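Ratih Santoso
Thread time! People keep asking me if robots can do chores yet. I spent the morning at Clarwood, where my friend Afiq Latuheru works on exactly that, and I have opinions. 1/5

Ratih Santoso
Doors first. You'd think a door is the easy bit before the real chore starts, but every chore has one in it! Laundry, trash, putting the vacuum away. And a lever handle wants a grip, a turn and a pull, all in one smooth go. Two fingers on brass, go: 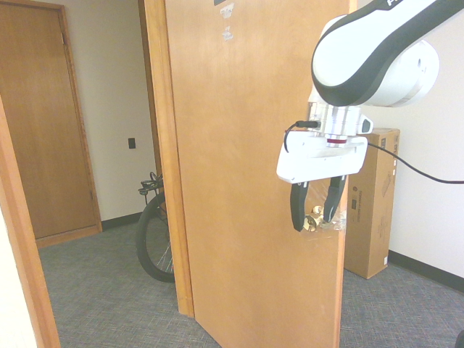

2/5

Ratih Santoso
Afiq keeps a log. 124 tries on lever handles so far in September, and his rule is that a try only counts if the arm lets go cleanly at the end. I love that rule (my kids would fail it). He says round knobs are a whole other headache, so those are on the list for later. 3/5

Ratih Santoso
Then there's what the arm gets to work with. A camera down by the wrist is great until things get close and fast, and then you have cream, a bit of gray-green, and good luck. Try planning your next move from this: 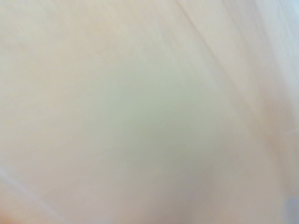
People do half their chores by feel. I can find the light switch in the dark with a basket on my hip, and I never once thought of that as a skill until today. Touch is what I'd want to see next, way more than a faster arm. 4/5

Ratih Santoso
So, can they do chores yet? Pieces of them, yes, and the pieces are so fun to watch! A whole load of laundry from hamper to drawer, not in my house this year. Afiq is more hopeful than I am and we have a lunch riding on it. Going back next month to see the knobs. 5/5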